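Teaching by the Handful

The first thing you learn when you pick up one of the hand-held grippers at Drodomum is that you have been clumsy your whole life. The thing is light, it closes with a squeeze, and it has two fingers where you are used to having five. I tried to lift a coffee mug with it and pushed the mug a foot across the table. On my fourth try I got it by the handle and carried it to the sink, and I was as pleased as if I'd landed a plane.

Every one of those tries was recorded, the bad ones included. A small camera rides on the tool and sees what the fingers see. Later, a robot arm fitted with the same kind of fingers will learn from recordings like mine (well, from better ones than mine) how a mug gets from a table to a sink.

Drodomum is a small company on the second floor of an old shoe warehouse in Flostham, above a bakery, and the whole place smells of rye until noon. For its first two years it did things the other way. People sat in a chair with a controller in each hand and drove a robot from across the room, watching its view on a screen. That worked, and they still do it for heavy jobs, but it was slow going. A good driver on the old Soler rig could get through 89 clean runs of a task in a day and went home with sore eyes. The robot also had to be in the room, and since it weighed more than a piano, the room was always the same room.

The hand-held tool goes where people live. It fits in a backpack. Collectors take it into apartments, farmhouses, back kitchens and one-room homes where the bed is a step away from the stove, and they do chores with it: put the cups up, fold the towel, clear the dishes. 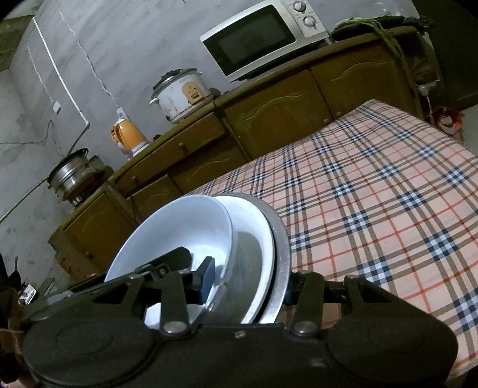 Two white bowls and a steel plate, held on edge in a single grip.

Stacked dishes are the job everyone at the company wants to talk about. A single plate is easy enough. Put a bowl inside another bowl with a plate behind them and you have three rims at three angles, any of which can slip. A person picking up that stack does a dozen things without thinking, a little tilt, a thumb inside the edge, a bit more squeeze on the way up. The gripper makes you do all of it with two fingers, slowly enough that it can be copied. I watched a collector go at one stack for most of a morning, trying it from the left, from the right, from underneath, and muttering at it the whole time!

The dish collection has 583 recordings so far, from 400 different homes. That spread matters more to the team than the total. A robot that has only met one clean white counter gets lost at the sight of a flowered tablecloth. They want dim corners and busy bedspreads and kettles parked in odd places, and they want lots of them.

I got to see the results on a Thursday afternoon, when the arm they call Stirnaletti was given a stack of soup bowls it had never met. It came in low, stopped, backed off an inch and came in again with one finger inside the rim. I recognized that move! It was the same little second try I'd seen the collector make that morning. Up went the bowls, a bit crooked, across the table and into the rack with a clack. Then it went for a glass and knocked it flat.

Glasses are next on the list. Before I left they let me have another turn with the tool, and I got a saucer into the rack on the second attempt. That recording is in the collection now, somewhere between the good ones.

More from this section
The orchard that prunes itself, mostly
A night shift with the parcel sorters
Why towels are so hard to fold
Learning to weld from the next room over
Letters: your first robot kits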